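Why Do Windows Tilt?

Some windows slide up. Some swing out like a door. And some lean into the room at the top, as if they were taking a little bow! 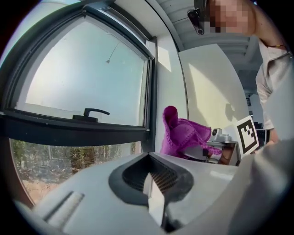
A tilting window works because of its handle. Turn the handle and metal parts hidden inside the window frame slide along to a new spot. The bottom edge stays held in place, and the top is free to lean inward. It only goes so far, though, and then it stops.

So what is all that leaning good for? Air! Warm air is lighter than cool air, so it floats up and slips out through the gap at the top. Fresh air drifts in to take its place (hold up a thin strip of paper near the gap and you may see it flutter).

Try this with a grown-up: open a window on a warm August evening, stand nearby and feel which way the air is moving. Is it coming in or going out?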